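Monday, 22/09/2025

Finished the Keltlow write-up last night, and I'm still not sold. They trained on 3000 demos recorded with hand-held grippers, no robot involved, then claim the policy carries over to cloth it never saw. Maybe. The test set is 11 items, and the two that went badly are tucked away in an appendix.

Ruth Parsons says I'm being unfair – demos are cheap this way, and cheap counts for a lot. Fine. But a person corrects a bad grasp without thinking, and I can't see where the arm would learn that. I'd want the failures reported per garment before I believed the headline number.

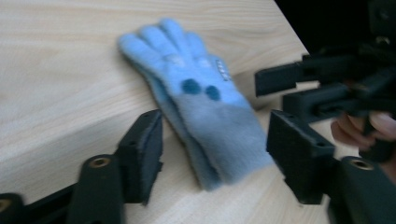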